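卓上の引き出しと暮らしてくださる方を募集します
サモント工房(Summont)「引き出しの居場所」参加者募集のお知らせ
掲載:2021年1月26日

このページを開いてくださって、ありがとうございます。サモント工房で募集の係をしております、リリアン・シリマと申します。工房の仕事のなかではお便りの返事を書くのがいちばん好きで、そのせいかお知らせもついつい長くなります。お茶でも淹れて、ゆっくりお付き合いいただけましたらうれしいです。

さて、今回募集いたしますのは、机の上に置く小さな木のキャビネットを、ご自宅やお仕事場でしばらく使ってみてくださる方です。工房では「ヘラリー(Helerley)」という名前で呼んでおりまして、明るいオークの木目の四角い箱に、引き出しがついている、それだけのものです。扉もなければ仕切りもありません。何を入れるかは最初から決めずに作り始めました。文具入れですか、お薬箱ですか、とよく聞かれるのですが、どちらにも「そうかもしれませんね」とお答えしてきました。

そんな返事ばかりしているうちに、では実際に皆さんの暮らしの中に入ったとき、この引き出しには何がしまわれて、何が追い出されて、どんな開け閉めのされ方をするのだろうと、作り手一同すっかり気になってしまったのです。朝いちばんに開ける方もいらっしゃるでしょうし、月に一度、印鑑を出すときだけという方もいらっしゃるでしょう。鍵を入れていたつもりが、いつのまにか飴と輪ゴムの引き出しになっていた、というお話など、考えるだけで楽しくなってきます(わが家の食卓の引き出しがまさにそれです!)。

うまく使えたというご報告だけを集めるつもりはありません。三日で物置きの奥へ行ってしまった、猫が上に乗るようになって開けられなくなった、そういうお話もぜひ聞かせてください。使いこなしのお手本を探しているのとは違いますので、片づけに自信のない方も、どうぞ遠慮なさらずに。私自身、机の上のことを人様に言えた義理ではありません。

引き出しは中に何も入れずにお送りします。最初のひとつに何を入れるか、そこから始めていただきたいと思っております。

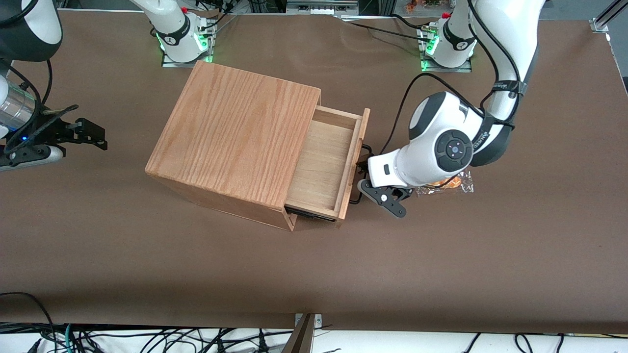
お願いしたいこと

参加が決まった方には、ヘラリーをひとつお届けします。到着したら、まずはお好きな場所に置いてみてください。机の上、棚の上、玄関の靴箱の上、台所の隅、どこでもかまいません。途中で引っ越しをさせてくださっても大丈夫です。むしろ引っ越しのあった方のお話は、こちらではたいへん盛り上がると思います。

そのうえで、次のことをお願いいたします。

・引き出しに入れたもの、出したものを、同封の帳面に書き留めてください。毎日でなくて結構です。気の向いたときに、買い物の覚え書きのような書き方でかまいません。

・期間の半ばに一度、300字までのお便りをお送りください。手紙でもメールでも承ります。題は「引き出しの中の困りごと」です。困っていない方は、困っていないと書いてください。

・期間の終わりに、工房で開くお茶の会へお越しください。引き出しの中身は、そのままお持ちになっても、家に置いてこられてもかまいません。遠方の方はお電話で参加していただけます。

・キャビネットの上に物を載せるかどうかは、ご自由にどうぞ。載せた場合だけ、何を載せたかを帳面の最後の頁に書いておいてください。

それから、ひとつだけお控えいただきたいのが、塗り直しと穴あけです。飾り紐を結ぶ、中に布や紙を敷く、といったことでしたら歓迎いたします。包装紙の残りを敷いてくださった方が以前にいらして、開けるたびにお正月のようだったと書いてくださいました。

期間と場所

お使いいただく期間は、お手元に届いた日から9月の終わりまでです。ずいぶん長いとお感じになるかもしれませんね。工房の中でも短くしたほうがという意見はあったのですが、季節が変わると机の上のものも変わりますでしょう。手袋が消えて、日焼け止めが出てきて、蚊取り線香の箱の置き場に困って。そのあたりまで見届けていただきたくて、長めにお願いすることにいたしました。

お茶の会の会場は、工房の隣のスタキス館(Stakis)二階、板張りの部屋です。階段に手すりはありますが、昇降機がありません。上り下りにご不安のある方は、一階の作業場に席をご用意しますので、お申し込みの際にお書き添えください。お子さん連れも歓迎です。木っ端の入った籠がありまして、小さい方はたいていそこから動かなくなります。

募集人数とお礼

募集人数は9名です。

お礼といたしまして、お茶の会にご参加いただいた時間については、一時間あたり1,437円をお支払いします。半端な額で恐れ入ります。工房でお手伝いの方にお渡ししている額と揃えましたら、こうなりました。会場までの交通費は別に実費でお渡しします。お電話でのご参加も同じ額です。

帳面の郵送には、切手を貼った封筒を同封いたします。ヘラリーは、期間のあとお返しくださってもよろしいですし、そのまま使い続けていただいてもかまいません。引き取りのときに、中身を空けるのが面倒だから置いていってちょうだい、と言われるのを、作り手はひそかに期待しているようです。

作りについて少しだけ

使ってくださる方に、先に知っておいていただきたいことを少し書きます。

木のものですから、一台ごとに木目の出方が違います。まっすぐな筋がきれいに通ったものもあれば、面によって色味がずいぶん違って見えるものもあります。朝の窓辺と夜の電灯の下とでは、同じ箱とは思えないこともあるくらいです。お届けする一台をお選びいただくことはできないのですが、どの面を手前に、どの面を壁側に向けるかは、置かれる方のお楽しみです。引き出しを横向きにして使いたい、という方もきっといらっしゃいますよね。

置き場所は、直射日光が一日じゅう当たるところと、やかんや炊飯器の湯気がまともに当たるところだけ避けてください。お手入れは乾いた布で拭くくらいで十分です。汚れてしまったときは、固く絞った布のあとに乾拭きをお願いします。工房で使っているロペス(Lopes)という蜜蝋の小缶もお付けしますので、気が向いたら、端のほうに少しのばしてみてください。塗らなくてもまったく問題ありません。

角を丸くするか、四角いままにするかでは、工房の中でだいぶもめました。丸いほうが手に優しいのはもちろんなのですが、棚や壁にぴたりと寄せたい方には四角いほうが収まりがよいのです。

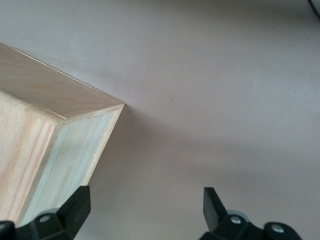
ナフラ・スワイさんからは、箱の見た目が静かだと、かえって中に何でも放り込んでしまいそうで怖い、という声が届いております。外側がすっきりしているだけに、中の散らかりようを誰にも見せられなくなるのではないか、と。お手紙を読んで、私どもも大きくうなずきました。そういう怖さのある方にこそ使っていただきたいので、ナフラさんには、ご応募の締切までにもう一度お誘いのお返事を差し上げるつもりでおります。

中の様子をお見せくださいとお願いすることは、期間を通じて一度もありません。帳面に書きたくないものは「ひみつ」とだけ書いてください。前の募集で「ひみつ」が三頁続いた方がいらして、それはそれで、読んでいてたいそう想像のふくらむ帳面でした。

前回の募集のこと

前に一度、同じような募集をいたしました。あのときは引き出しではなく蓋つきの小箱でしたが、ご応募が244通も届きまして、うれしいやら、お断りのお返事を書くのがつらいやらで、しばらく右手が上がりませんでした。そのときにご縁のなかった方も、今回あらためてご応募いただけます。前のお手紙を引き合いに出してくださってもかまいません。大切にとってあります。

その折の感想で多かったのが、蓋を開けるには両手がいる、というものでした。片方の手に湯のみを持ったまま、もう片方の手で開けたい。電話を肩に挟んだまま鉛筆を取り出したい。言われてみればそのとおりで、今度のものを引き出しにしたのは、こうしたお声があったからです。皆さんのひと言がそのまま形になってしまうのですから、責任重大ですけれど、楽しい仕事だと思っております。

取っ手のお話

さて、引き出しとなりますと、次は手をかけるところをどうするかです。つまみにするか、彫り込みにするか、革の紐にするか。ここだけで一冬かかりました。

いま工房で試しておりますもののなかに、黒い金属の棒を曲げた取っ手があります。指をかけて引くという動作は、毎日のことなのに案外ひとりひとり違うのですね。人差し指だけで引く方、四本の指をしっかりかける方、上からつまむ方。作業台のまわりで皆に引いてもらったところ、隣同士でもう違いました。オークの木目に黒は強すぎるという意見と、このくらいはっきりしているほうが暗い部屋でも手が迷わないという意見とがありまして、いまだに休憩のたびに話が蒸し返されます。

お届けするキャビネットの取っ手の形は、お申し込みのときに伺うお話を参考にして、こちらで選ばせていただきます。手の大きさ、利き手、指先のこわばりなど、差し支えのない範囲でお書きください。 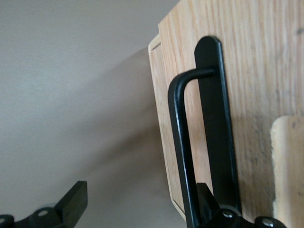
ムウェンデ・ムリさんは、取っ手は見るものではなくて引っかけるものだと思う、とおっしゃいます。布巾でも、買い物袋でも、眼鏡の紐でも、棒があればとにかく何か掛けてしまうのが人の手というもので、作る側がいくら「ここは引くところです」と言っても聞きやしませんよ、とのことでした。

これには作り手のイドリス・アヤアバもすっかり考え込んでしまいまして、翌朝から自分の机の取っ手に手ぬぐいを掛けて過ごしております。掛けたまま引き出しを開けると手ぬぐいが挟まる、というのが今のところの発見だそうです。参加してくださる皆さんも、取っ手に何かを掛けたくなったら、どうぞ掛けてみてください。そして何が挟まったかを、ぜひ帳面に。

こんな方をお待ちしています

特別な資格や経験はいりません。年齢も問いません。ただ、未成年の方は保護者の方とご一緒にお申し込みください。

・机の上に、行き場の決まらないものがいつもひとつふたつある方
・同じものを何度も探してしまう方
・家族と机や食卓を共有していて、物の置き場所でときどき静かな攻防がある方
・すでに引き出しをたくさんお持ちで、もうひとつ増えたら何が起きるか興味のある方
・お裁縫、手紙書き、模型作り、楽器の手入れなど、細かい道具をよく出し入れなさる方

お店や教室など、お仕事場でのご使用も歓迎です。受付の机や、先生の机の端に置いていただくのもよいですね。人の出入りのある場所でお使いの場合、皆さんで帳面を回し書きしてくださるとうれしいです。

ご家族での参加は一組で一名と数えます。お茶の会には皆さんでいらしてください。

よくいただくご質問

字がとても下手なのですが、帳面は読んでもらえますか。
喜んで読みます。読めないところは、こちらで勝手に想像いたしますので、かえって悪いかもしれませんが。

途中でやめることはできますか。
できます。ご連絡をいただけましたら引き取りに伺うか、送り返し用の箱をお送りします。理由をお書きになる必要はありません。

何を入れてはいけませんか。
火の気のあるもの、ふたの閉まらない液体、それから生きもの。カブトムシのお問い合わせが過去にありましたので、念のため書いておきます。

書いたものはどこかに載りますか。
帳面とお便りから、いくつか抜き書きをして、工房の便りに載せることがございます。お名前は伏せます。載せたくない頁には、隅に小さく丸をつけておいてください。

壊してしまったらどうしましょう。
すぐ直しに伺います。どうやって壊れたのかを詳しく教えてください、作り手が身を乗り出して聞くと思います。

お申し込みの方法

お葉書かメールで、次のことをお知らせください。

・お名前、ご住所、昼間につながりやすい電話番号
・いま、机の上にあって困っているもの
・ヘラリーを置いてみたい場所
・手や指のことで、取っ手を選ぶときに知っておいてほしいこと(なければ空欄で)
・お茶の会でお出しするお菓子について、召し上がれないもの

二番目の項目は、思いつくまま長く書いてくださってかまいません。選考のときにいちばん熱心に読むのがここです。立派なことを書かなくてはと身構えず、電池の切れた時計とか、返しそびれた傘の柄のカバーとか、そういうものを教えてください。

応募の受付は、お知らせの掲載から三週間です。お葉書は、その間の消印があれば有効といたします。結果は、ご縁のあった方にもなかった方にも、必ず手書きでお返事いたします。少々お時間をいただくかもしれませんが、忘れているわけではありませんので、気長にお待ちください。

お問い合わせは、サモント工房「引き出しの居場所」係、リリアン・シリマまで。留守にしておりますときは、シャロン・ムリイティが承ります。シャロンのほうが字がきれいですので、お返事を額に入れたい方は、そちらをご指名くださいませ。

追って、工房の見学だけをご希望の方へ。作業場はお昼の休みの時間を除いて、いつでもお入りいただけます。鉋くずで滑りやすいので、底の平らな履物でお越しください。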